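Somolix shrinks its cheapest cold drink and keeps the price

Coffee chain Somolix will stop selling its 16-ounce iced coffee this month and put a 13-ounce cup in its place at the same price, $4. The company is calling the new size the "Everyday." Customers who buy one every day may have another word for it.

The change starts at the chain's Morkemton stores and moves to all 151 locations by the end of March. Hot drinks are not affected, at least for now. A spokesperson would not say whether smaller hot cups are planned.

In a statement dated March 3, 2025, Somolix said the new cup "reflects how our guests like to drink today" and pointed to a survey of 1000 customers who, it said, wanted "a lighter option." The company did not release the questions. It also did not say whether those customers were told that the lighter option would cost the same as the heavier one. 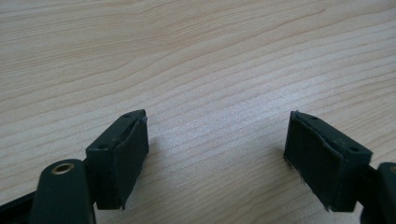
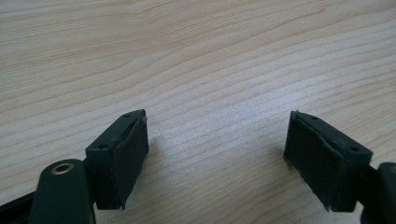
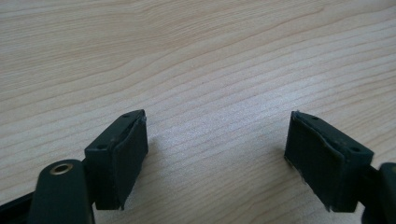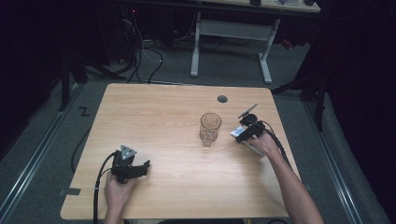 Last picture: a clear drinking glass on a light wooden tabletop.

Somolix says rising bean and milk costs played a part, but it gave no figures. At $4, the old cup worked out to 25 cents an ounce. The new one comes to almost 31 cents, an increase of 23 percent that will not show up anywhere on the menu board.

Rival chain Grarau tried something similar with its iced tea two years ago and went back to the larger cup after one summer. Grarau said this week that it has no plans to change its sizes, which is also what it said shortly before the last time it changed them.

Ngubane, the packaging firm that makes the cups for Somolix, says the new design uses less plastic. A smaller cup would. The lid stays the same size, and the straw has not been shortened.

Customers who want more than 13 ounces can still order the 24-ounce cup for $6. Somolix said it expects "a small number" of them to move up to the bigger drink. It declined to say how small, or whether that was the idea from the start. Members of its rewards program will earn the same points on an Everyday as they did on the old cup.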